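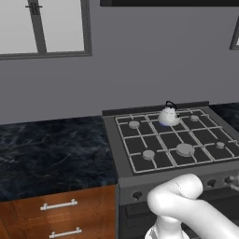
Home Projects Reports Contact

Jekham Community Kitchen: progress report to the Cevgate Fund
29/12/2020

Your grant of £2670 was paid to us in April and was meant to cover the first stage of the cookery classes for people newly in their own tenancy. We have spent all but £12 of it.

Classes
We ran two courses, one in Jekham and one in Gidey. Each covered soups, rice dishes, eggs and cheap cuts, with one session on planning a week's shopping. The Gidey course began late – the hall was shut for repairs to the roof – and we made up the missed sessions at the end.

Most people came without a recipe book, so we wrote our own sheets. These are in large type with the weights in grams and in spoons. We had 1000 printed at Vellar and they are also being handed out by the housing office.
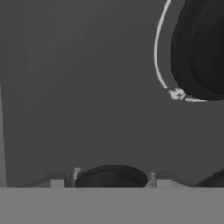
Spending
Ingredients took the largest share, then hall hire, then printing. Bus fares cost more than we planned. We kept hall hire down by booking mornings, and the difference went on fares.

What we would change
The shopping session came last and should come first. We also need a shorter sheet on using the hob safely, as the one we have runs to four sides and was left behind on the tables.
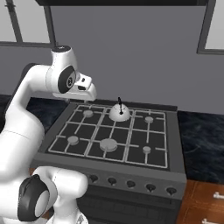

Marian asked for an evening course in Gidey, saying she had to swap shifts each time to get to the morning one and missed the rice session altogether. We have priced an evening course and will send the costs with our next request.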